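4. Setting up and using the sorting surface

This section covers the white work board, the shallow tray and the cloth supplied with the Stollholm table. Complete section 3 (leveling the table) before you start.

4.1 Placing the board

1. Clear the tabletop and wipe it with a dry cloth. Grit left under the board will mark its underside.

2. Lift the board by its two short sides and lower it onto the table. The matte face goes up.

3. Slide the board until the tan wooden edge of the table shows along both long sides. The strip on the near side is the wider one. It gives the forearms a place to rest and keeps sleeves off the board.

4. Press down on each corner. If a corner rocks, lift the board, check for debris and repeat step 2.

Note: The Trastness board is 88 cm long. Boards from the earlier Jinoten set are shorter and will leave a wider gap at the ends. Both may be used with the same table.

Caution: Do not cut, iron or solder on the board. The matte coating cannot be repaired.

4.2 Placing the cloth and tray

1. Put the cloth on the board first, left of center and a little closer to the near edge. Do not fold it. Gather it loosely into a mound so that the piped edges can be found from any side.

2. Set the tray to the right of the cloth, rim up. A slight angle is acceptable. The left end of the tray may come close to the cloth but should not rest on it.

3. Check that the tray is empty. Remove any labels or packing film from the inner floor.

4. Bring in the first item from the right and hold it over the cloth before setting it down. A standard drink can is a suitable first item.

The patterned cloth in green, mustard yellow and cream is easy to tell apart from the white board and the white tray. A plain white cloth should not be substituted — its edges are difficult to find against the board. 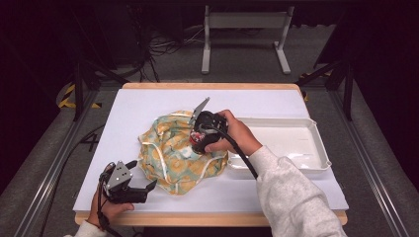

4.3 Working order

1. Lower the item onto the cloth and release it. Do not drop it.

2. Wipe the item with a free part of the cloth. For cans, wipe the top rim first, then the side.

3. Move the item to the tray. Stand cans upright. Lay flat items along the long side of the tray.

4. Open out the cloth, shake it away from the table and gather it again before the next item.

5. When the tray is full, carry it off the board with both hands. Do not slide a loaded tray across the board.

Note: The tray is rated for a load of 54 ounces, evenly spread. Heavier items go directly onto the board.

Caution: Do not place opened or leaking cans in the tray. The raised rim is shallow and will not hold a spill while the tray is being moved.

4.4 Cleaning

Board: Wipe with a damp cloth and mild dish soap. Dry at once. Do not use scouring pads, bleach or wax. Wax leaves the surface shiny, and overhead light will then reflect from it.

Tray: Wash by hand in warm water. The inner floor is glossy and shows water spots, so dry it with a soft towel.

Cloth: Machine wash at 40 °C with similar colors. Do not bleach. Replace the cloth when the piping starts to come away from the seam — loose piping catches on the rim of the tray.

4.5 Storage and replacement parts

Store the board upright on one long side. Do not lean other items against it. The tray may be kept on a shelf with the folded cloth inside.

Replacement cloths and trays are listed in the Saliba parts sheet under item 310. Trays from the Jinoten set are not listed and have been discontinued. When ordering a board, state the table model and the length of the board now in use.

Section revised July 19, 2025. Replaces the November issue.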